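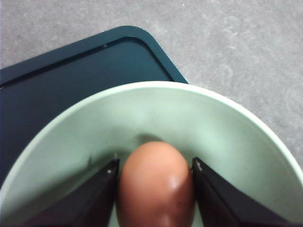 How to Tell Whether Your Eggs Are Still Good

My mother kept her eggs in a bowl on the counter and never once looked at a date, and I grew up thinking everyone did. Then I moved to Inwood, started buying from the supermarket like everybody else, and found a carton at the back of the fridge with no idea when I'd bought it. If you're in the same spot, get out a bowl and we'll go through it together!

You want a bowl deep enough to cover an egg with a couple of inches to spare. Fill it with cold water from the tap and lower the egg in gently with a spoon (I've dropped one in from too high, and it cracked and made a terrible mess).

Now watch what it does. A very fresh egg lies flat on its side. One that's a week or two older will tip up a little, and an older one will stand on its end but stay on the bottom. I hard-boil those, and they peel much more easily than the fresh ones do. If it floats, I throw it out.

The float test tells you age more than anything else, so still crack each egg into a cup before it goes in your batter, and give it a good sniff. Toss any egg that smells off or came out of the carton cracked, however nicely it sank.

Dry the keepers well and use them that same day. And put the date on your next carton with a marker, which I say every time and remember maybe half the time.

Pacita Galang
28/01/2018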